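Haushaltstipps aus der Praxis

Schmuck greifen mit dem Handgreifer: was beim Vormachen hilft

Seit November nehme ich zu Hause Vorführungen für das Projekt Flavby auf, und weil mich inzwischen ständig jemand fragt, wie man einen Handgreifer dazu bringt, kleine Sachen ordentlich aufzuheben, schreibe ich meine Kniffe jetzt mal zusammen. Es geht ums Vormachen mit der Hand, also Griff in die Faust, Finger auf, Finger zu, und später soll der Arm das nachmachen. Mit Fernsteuerung arbeite ich auch, dazu weiter unten ein paar Sätze.

Vor dem ersten Durchgang

Räumt die Fläche frei, auf der ihr greifen wollt, und lasst das Drumherum, wie es ist. Ich habe anfangs das halbe Zimmer aufgeräumt, völlig umsonst! Die Aufgabe heißt schließlich »Schmuck vom Bett in die Schale« und soll auch klappen, wenn jemand seinen Pullover liegen lässt. Das Laken ziehe ich grob glatt, mehr nicht. Ein paar Falten dürfen bleiben.

Was ich dagegen jedes Mal mache: mit einem Mikrofasertuch über die Greifbacken gehen. Fussel von Bettwäsche setzen sich da gern fest, und dann rutscht ein glatter Ring sofort weg. Kein Glasreiniger, der hat mir bei einem Paar die Oberfläche schmierig gemacht. Lauwarmes Wasser, ein Tropfen Spülmittel, gut trocknen lassen, fertig.

Perlen zuerst, Armreif danach

Bei zwei Schmuckstücken fange ich mit dem an, das näher bei mir liegt. Klingt banal, aber wer über das vordere hinweggreift, schleift es mit dem Gestänge übers Laken, und die Aufnahme könnt ihr wegwerfen. Ein Perlenarmband packt man am besten quer an einer Stelle, wo es einfach liegt und sich nicht überkreuzt. Die Finger rechts und links vom Strang, langsam runter, bis die Spitzen den Stoff gerade eben berühren, und erst dann schließen. 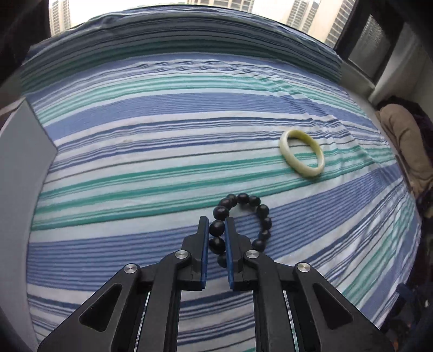
Schwarze Perlen zwischen den Fingern, der helle Armreif liegt ein Stückchen dahinter.

Wenn ihr zu fest aufdrückt, nehmt ihr das Laken mit. Das passiert mir immer noch, vor allem abends, wenn ich ungeduldig werde. Dann Finger wieder auf, zwei Handbreit hoch, neu ansetzen - und zwar in derselben Aufnahme, sofern das bei eurem Projekt erlaubt ist. Bei uns sind solche Korrekturen ausdrücklich erwünscht. Ching-wen Kao, die unsere Aufnahmen durchsieht, schrieb mir dazu: »Lieber ein sauberer zweiter Versuch als ein hektischer erster.« Hängt seitdem als Zettel am Kleiderschrank.

Der Armreif ist eine andere Nummer. Er gibt nicht nach, und auf einer weichen Matratze kippelt er, sobald man ihn am Rand antippt. Ich greife ihn mit einem Finger innen und einem außen, an der Seite, die zu mir zeigt. Von oben über den ganzen Ring zu fassen geht nur, wenn euer Greifer weit genug aufmacht, meiner von Branero schafft das nicht bei jedem Reif. Und bitte nichts nehmen, woran euer Herz hängt! Für die ersten Übungen tut es ein Haargummi oder ein Gardinenring.

Licht und Tempo

Am liebsten nehme ich bei Tageslicht auf. Liegt das Fenster gegenüber, stellt euch ein wenig schräg dazu, damit der Schmuck nicht im eigenen Schatten verschwindet. Die Nachttischlampe mache ich aus, die wirft mir zu harte Flecken auf den Stoff.

Beim Tempo gilt: so, wie man ein rohes Ei aus der Pappe nimmt. Am Ziel kurz stillhalten, dann öffnen, dann erst wegziehen. Ich sage mir dabei leise »runter, zu, hoch« vor, mein Mann findet das sehr komisch.

Legt die Sachen nach jedem Durchgang anders hin. Mal den Reif links, mal das Armband zu einem Häufchen geschoben, mal beides dicht beieinander. In meiner ersten Serie mit 50 Durchgängen lag alles brav am selben Fleck, und die durfte ich komplett wiederholen.

Und mit Fernsteuerung?

Da fehlt das Gefühl in der Hand, man merkt den Druck auf die Matratze schlicht nicht. Ich fahre deshalb höher an und lasse die Finger in kleinen Schritten sinken. Für Perlen auf Stoff nehme ich nach wie vor den Handgreifer, für größere Teile wie Brillenetui oder Kulturbeutel ist die Fernsteuerung ganz bequem - und der Rücken freut sich auch, so tief über dem Bett wird es nach 31 Durchgängen nämlich zäh.

Noch was zum Aufbewahren: Den Greifer lege ich mit leicht geöffneten Fingern in die Schublade, damit die Polster keine Druckstellen kriegen. Ein altes Geschirrtuch drunter, die Schrauben alle paar Wochen nachziehen, und das Tuch für die Backen gleich daneben.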